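Chinesische Ehrentitel und Namen richtig auseinanderhalten – Kurzanleitung

Wer alte chinesische Romane oder Chroniken liest, kennt das: eine Figur, fünf Namen. Nach 58 Seiten blättert man nur noch zurück. Geht auch einfacher, braucht bloß eine Liste und etwas Geduld.

Was man braucht
Heft oder Tabelle, Bleistift, Personenregister der Ausgabe (falls vorhanden). Ich schreibe in ein Pendoda-Heft, kariert, jedes andere tut es auch.

Schritt 1: Familienname zuerst
Steht im Chinesischen vorne. Meist eine Silbe, manchmal 2. Doppelnamen wie Sima oder Ouyang also nicht auseinanderreißen! Häufigster Fehler überhaupt.

Schritt 2: Rufname und Großjährigkeitsname
Der Rufname (ming) kommt von den Eltern. Der zweite, zi, kam bei Männern traditionell mit etwa zwanzig dazu. Gleichrangige redeten sich damit an, der ming galt unter Erwachsenen schnell als grob. Beide in eine Zeile, zi in Klammern.

Schritt 3: Titel markieren
Endet etwas auf hou, ist es oft ein Marquis, gong oft ein Herzog, wang ein König oder Prinz. Davor steht gern ein Ort, muss aber nicht. Achtung, wang ist auch ein ganz normaler Familienname. Schriftzeichen vergleichen wenn man kann.

Schritt 4: Postume Namen extra
Die gab es erst nach dem Tod, Chronisten benutzen sie trotzdem rückwirkend. Eigene Spalte, sonst Chaos. Bei Kaisern kommen noch Tempelname und Äraname dazu, die wechseln je nach Dynastie in der Gebräuchlichkeit. Bei Ming und Qing nimmt man meist den Äranamen.

Schritt 5: Umschrift vereinheitlichen
Ältere Übersetzungen schreiben Ts'ao Ts'ao, neuere Cao Cao. Selber Mann. Ich nehme durchgehend Pinyin und notiere die alte Schreibweise nur einmal, am Rand. 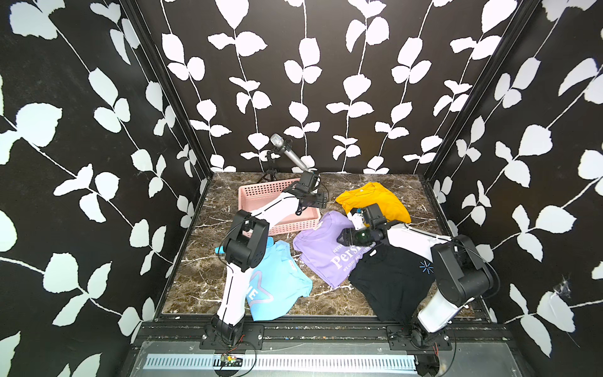

T-Shirts, hellblau und lavendel, mit Schrift.

Schritt 6: Gegenprobe
Ein Kapitel nochmal lesen, nur mit der Liste. Bleibt jemand unklar, Fragezeichen dran und weiter. Klärt sich oft zwei Kapitel später von selbst.

Meine Liste hat inzwischen 1.046 Einträge, angefangen im März. Für einen einzelnen Roman reicht viel weniger, Hauptfiguren und ihre Gegner, fertig.

Nachtrag: Beinamen die sich Dichter selbst gaben (hao) fehlen oben noch. Kommen in die letze Spalte. Davon hat mancher gleich mehrere, einfach untereinander schreiben und die Seitenzahl dazu.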